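## About Trillow

Trillow repairs books. Clotilde Rey started the shop after her grandmother's cookbook came apart in her hands over a pot of soup, and she discovered that the nearest binder had retired to grow pears. She took a course, ruined 12 perfectly good paperbacks, and opened for business the following March.

Romain Guérin joined to do the accounts and now does most of the sewing. The accounts have suffered a little.
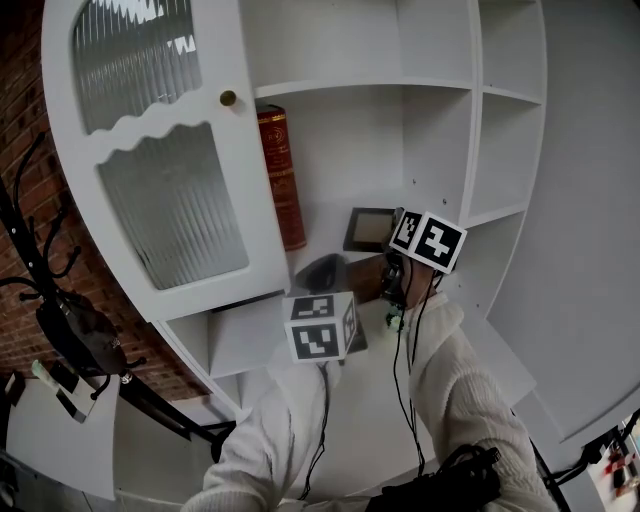
We work on family Bibles, atlases, school yearbooks and the sort of dictionary that has spent its life holding a door open. Rebacking a spine takes up to six weeks, five if you don't call to ask how it's going. Gold lettering, like the titling on a thick red book kept upright on a white shelf, is quoted separately — it's slow work, and Romain hums while he does it.

We don't value books. If you suspect yours is worth a fortune, please take it to an appraiser first and to us second, preferably with the fortune.

Drop-offs are welcome any morning. Ring twice; the first one only wakes the dog.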